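Notes for the bin picking talk, student project session
Jul 29, 2020

Start without the title slide. Say who we are: the Pulex team, a student project, one robot arm shared with two other courses. Thank Flinora for the lab hours.

Say what the task was. Objects lie in a metal bin, the arm picks one up, moves it to the next bin and goes back for another. We were given the arm and the bins. The software was ours to write, and so was the choice of objects.

Explain the object list. We used 30 household items and toys, with 16 of them held back until the final test. Cups, brushes, small toys, things in clear packaging. Mention that clear plastic was hard for our depth camera all semester. Don't get pulled into sensor talk here, there is a slide for it later.

Slide 4. Leave it up while talking about grasp choice.
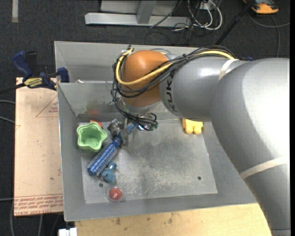 Our first version always went for the tallest object. That worked well for cups standing upright and badly for anything long. A hairbrush is the best case to talk through: if the fingers close on the bristles, the grip depends on how they bend, so we wanted the handle every time. In May we changed the scoring so that narrow, smooth parts rank higher.

Next, cables. Ask who in the room has lost a day to a cable. We lost 3. The bundle has to follow the wrist through every turn, and our planner knew nothing about it. We ended up limiting wrist rotation in software – ugly, but it held for the rest of the project.

Numbers slide. 1032 grasp attempts logged in total. Say clearly that these include the failed ones and the ones where a person pressed stop. If asked for the success rate, go to the backup slide and read both columns.

Plukormont contest: keep it short. We entered, we finished, the Nakamura team beat us on speed. Their approach of planning the next pick while the arm is still moving is worth a minute.

Last part is for next year's students. Clamp everything down before calibrating. Write the bin position in the log each morning. Keep the old code running until the new code has done a full run.

Questions. Repeat each one into the microphone before answering.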